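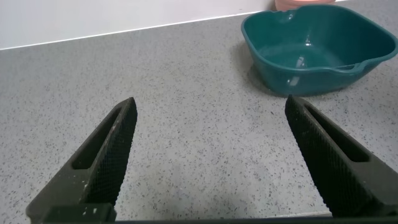

How to test whether a robot arm can do a kitchen chore

By Duván Chambi

Videos of robots doing housework are usually the best run out of many. If you want to know whether an arm can do a chore in your kitchen, you have to run it yourself and write down the misses. This is the test we use at Wiltlow. The chore is moving a plastic tub across a counter and setting it down by the sink.

What you need

A two-finger arm with a wrist camera
An empty plastic tub with a rolled rim
A clear stretch of counter
Masking tape and a notebook

Step 1. Set up the counter

Clear the space where the arm will work. Tape a square where the tub has to end up. Leave other containers standing near the wall if that is where they normally live. A kitchen that has been stripped bare will give you a better score than you deserve.

Step 2. Check the fingers

Wipe the gripping faces with a damp cloth and let them dry. Crumbs collect in the texture and the grip gets worse slowly enough that you may miss it. Open and close the jaws a few times with nothing between them.

Step 3. Run the easy version

Put the tub in the same spot each time and run 10 tries. The arm should take the rim between its fingers, lift, carry and lower. Count a try as good only if the tub lands inside the tape and the run takes 45 seconds or less. Don't nudge anything — a try you helped with is a miss.

Step 4. Run the real version

Now do 16 more tries. Move the tub before each one: turn it, push it back, put it closer to the edge. Switch the overhead light off for some of them. Shiny plastic throws highlights, and a highlight can move the spot where the software thinks the rim is.

Step 5. Sort the misses

Write one word next to each: saw, reached, gripped or dropped. Ekrem Bozkurt, who runs the same test at Hesteck, adds "stopped" for runs where the arm gives up.

Reading the result

Our arm usually passes step 3. In step 4 it does worse, mostly on "gripped," with one finger landing on top of the rim. We have not tried it with water in the tub. For now I would trust it with an empty tub while I am in the room, and I still do the dishes by hand.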